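How do you stop work gloves going stiff after washing?
Asked by Brirnmont, October 16, 2020
Filed under: Laundry and Cleaning

Hello all, hoping someone can save me some money. I get through a silly number of work gloves, mostly the pale knitted kind with a coated palm, for the allotment and for shifting stuff about in the garage. I hate chucking them when they're only mucky, so I've been putting them through the wash with old towels. They come out clean enough but when they dry they're like cardboard! The fingers crackle when you bend them and the cuffs have gone all wavy.

I've tried a warm wash with normal powder and a good glug of softener (my mum swears by it for everything). Then on the radiator overnight. I've also got one leather pair that I haven't dared wash at all, and they smell like a wet dog, so any tips for those would be lovely too. 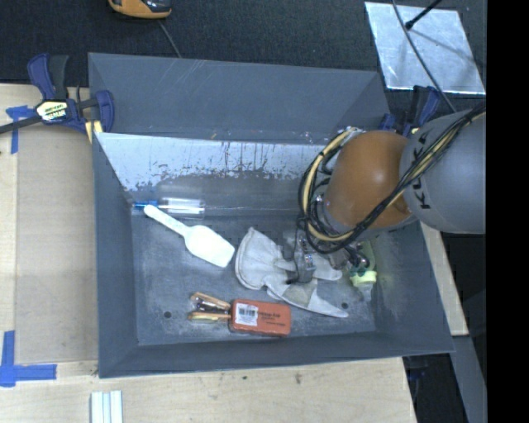

Simis
It's the radiator. I did exactly the same for years. Move them to the airer, well away from the heat, and give each finger a tug while they're still damp so they dry in the right shape. Mine take nearly 2 days in winter but they stay soft. I'd drop the softener as well, it leaves a film on the coated bit and then you can't grip a wet spade handle to save your life.

Cool wash, half the powder you'd normally use, and an extra rinse. I think a lot of the crackliness is just soap that hasn't come out. We've got very hard water here and everything goes like that, tea towels, flannels, the lot.

Oh and do up any Velcro on the cuffs first. I ruined a perfectly good jumper that way.

Oosthuizen
just buy new ones, they're £4 for a multipack at the market

Kianoush Ahmadpour
Agree with Simis about the heat, but I'd go further and do them by hand. Put the gloves on, run a bowl of lukewarm water with a squirt of washing-up liquid, and wash your hands as if you were about to sit down to dinner. Rinse under the tap, roll them up in a towel and press hard, then peg them by the cuffs. Takes a few minutes and you can get right in between the fingers, where the machine never seems to reach.

For the leather pair, please don't soak them! Brush off the dry mud, wipe over with a damp cloth and a bit of saddle soap, and leave them somewhere airy. If they still pong, put a spoonful of bicarb in each one overnight and shake it out in the morning. Once they're dry, rub in a little leather balm and wear them about the house for a bit while it sinks in. My wife thinks I look ridiculous doing the crossword in gardening gloves but the oldest pair I've got is 11 years old and still going.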